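Lista de revisión previa al cierre — equipos de sobremesa
Taller Botarness, puesto de montaje. Hoja 72, diciembre

1. Alimentación desconectada antes de abrir. SÍ.
Comentario: la casilla viene marcada de fábrica en la plantilla de Givix. Una casilla que ya trae la cruz no comprueba nada. La he borrado y la he vuelto a marcar yo.

2. Zócalo y procesador. PENDIENTE.
La placa de carga está levantada y el procesador, puesto en su sitio. No firmo hasta verla cerrada y con la palanca enganchada.
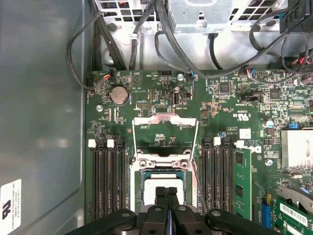
La plantilla pide además «asiento correcto a simple vista». A simple vista todo asienta bien. Propongo cambiarlo por marca de orientación comprobada, sí o no.

3. Memoria. CON RESERVAS.
Un solo módulo verde, en la ranura más a la derecha. El manual de Titell recomienda otra posición para módulo único; el proveedor dice que da igual. Que lo ponga por escrito.

4. Conectores pequeños y ventilador. SÍ.
Enchufados los del borde superior de la placa. Falta tirar suavemente de cada uno, cosa que la hoja no exige y debería.

5. Pila de botón. SÍ, en su soporte.
Tensión sin medir. Según el folleto de Kun dura 3.000 días. Ya veremos.

6. Fuente y cables. CON RESERVAS.
Etiqueta reglamentaria en su sitio. El mazo amarillo, rojo y negro baja hasta la bahía del disco y habría que sujetarlo con brida antes de poner la tapa — dos, si sobra largo.

7. Disco y pestillos azules. SIN VERIFICAR.
Que haya disco en la bahía no significa que esté bloqueado. Probar el pestillo con la mano.

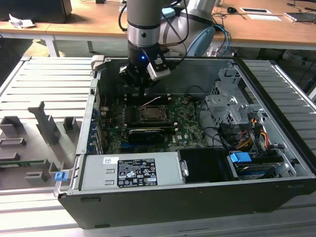
Respuesta de Titell: la prueba manual del pestillo no figura en nuestro procedimiento y alarga la revisión; en 159 equipos no hemos recibido ninguna queja por ese motivo.

Réplica: tampoco se preguntó a los clientes. Mantengo el punto 7 abierto y pido repetirlo en los próximos 200.

Resultado: no apto para cierre. Volver a pasar los puntos 2, 3, 6 y 7.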